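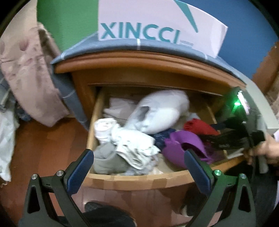 寝室のナイトテーブルの引き出し。服でぎゅうぎゅうです。

去年まで、衣替えのたびに「もう服は買わない」と宣言しては三週間で破る、という生活をしていました。そんな私が、Ombyの布用スチーマー「Rennie」を使い始めて三か月たったので、感想をまとめておきます。長いです。お茶でも淹れてからどうぞ。

そもそもなぜスチーマーかというと、アイロン台を出すのが嫌いだからです。うちのアイロン台は廊下の物入れのいちばん奥、掃除機と扇風機の後ろに立っていて、出すまでに小さな引っ越しみたいな作業が発生します。で、面倒だからシワシワのまま着る。職場で「寝起き?」と聞かれる。この繰り返し。あれは地味に傷つくんですよね……。

収納が足りないので、畳んで詰め込む派にならざるを得ないのもあります。クローゼットのハンガースペースは夫のスーツとコートで埋まっていて、私のブラウスは基本的に畳まれる運命。畳めばシワになる。だったら着る直前に伸ばせばいいじゃない、というのが今回の出発点でした。

買う前に迷ったのは、同じOmbyの上位機種と、Zunditzのスタンド型です。Zunditzは友人の家で触らせてもらって、蒸気の勢いはもう別格でした! シューッではなくゴーッという感じ。ただ、とにかく場所を取る。水タンクの上にポールが立っていて、そこに服を掛けて使うのですが、あれを置けるなら最初からハンガーラックを置いてます。というわけで却下。上位機種のほうは色が黒しかなく、しかも重かったので見送りました。

さて、Rennieの話。まず立ち上がりが早いです。コンセントに挿してスイッチを入れると、ランプの点滅が終わるまで19秒。歯を磨いている間に準備が終わっているどころか、歯ブラシに歯磨き粉をつけているうちに終わります。これは朝の人間にとって本当にありがたい。

蒸気の出方は普通。レバーを握っている間だけ出るタイプで、ロック機能はありません。ブラウス一枚なら気にならないけれど、調子に乗ってカーテンまでやろうとした日は、人差し指がつりそうになりました。カーテンは素直に洗って湿ったまま吊るしたほうが早いと思います。

素材別に書いておくと、ポリエステルのブラウスは文句なし。さっと撫でるだけで畳みジワがすっと消えます。ニットもいいですね、ふわっと戻るし、しまいっぱなしのにおいもだいぶ抜ける気がする(気がするだけかもしれない)。問題は綿と麻。とくに麻のシャツは、何往復しても「まあ、さっきよりはマシかな」止まりです。襟とか前立てをぴしっとさせたい人は、アイロンを捨てないでください。私は一度捨てかけて、夫に止められました。止めてくれてありがとう。

水タンクは100ml入ります。説明書には一回の給水で9分使えると書いてあって、うちで使う分にはほぼその通りでした。朝に一枚か二枚なら余裕。ただし、タンクのふたのゴムがやたら固いんです。爪の短い私は毎回スプーンの柄でこじ開けています。これ、もう少しどうにかならなかったのかな。三月に出たばかりの型なので、次に期待ということで。

あと傾けると水が垂れます。床にかざすくらい下に向けると、ぽたっと来る。最初の週にシルクのスカーフに水ジミを作ってしまい、しばらく落ち込みました。それ以来、使う前に必ず流しの上で一回空噴きしています。このひと手間で垂れる回数はかなり減りました。

重さについては、手首が丈夫な人なら気にしなくていいと思います。私は右手が腱鞘炎気味なので、三枚目くらいで左手に持ち替えます。コードが本体の真下から出ているので、左手でも使いにくくないのは偉い。このあたりは実際に使う人が設計したんだろうなと勝手に想像しています。

旅行にも持って行きました。Cilholmの海辺の宿に二泊したとき、スーツケースから出したワンピースがそれはもうひどい有様で、宿の洗面所で蒸気を当てたら夕食前には着られる状態に。同じ宿に泊まっていたBeathag Gourlayさんという方が、食堂で「そのワンピース、どうやって持ってきたの?」と聞いてくださって、そこからスチーマー談義で盛り上がりました。彼女はお風呂の湯気に一晩吊るす派だそうです。それで済む服を選ぶのがコツよ、と言われて、なるほどなあと。ちなみに付属の収納袋はぺらぺらなので、私はタオルで巻いて持って行きました。

お手入れは月に一度、クエン酸を溶かした水を入れて噴くだけ。うちは水道水の白い跡が出やすい地域なのですが、今のところ噴き出し口は詰まっていません。面倒くさがりの私が三回ちゃんとやっているので、たぶん誰でもできます。

音は、ドライヤーの弱よりちょっと静かなくらい。朝五時台に使っても家族は起きませんでした。猫は起きました。

ひとつ思わぬ変化があって、服を買う量が減りました。畳んであった古い服が普通に着られるようになると、「着る服がない」という朝が減るんですね。春先から買ったのは靴下と肌着だけ。引き出しの混み具合は相変わらずで、そっちはそっちで秋までになんとかしたいです。立てて畳む方法も試したことはあるのですが、一枚抜くと隣が倒れてくるので三日でやめました。

迷っている方へ。化繊とニットが多くて、アイロン台を出すのが億劫な人なら、買っていいと思います。麻好きの人とワイシャツを毎日着る人は、Zunditzみたいな大きいのか、普通のアイロンのほうが幸せになれるはず。星をつけるなら五つ中の四つ。減らした一つは、もちろんあのゴムのふたの分です。

追記:コードの長さを質問されたので測ってみたら、249cmありました。うちは洗面所のコンセントから脱衣所の突っ張り棒まで余裕で届きます。延長コードは使っていません。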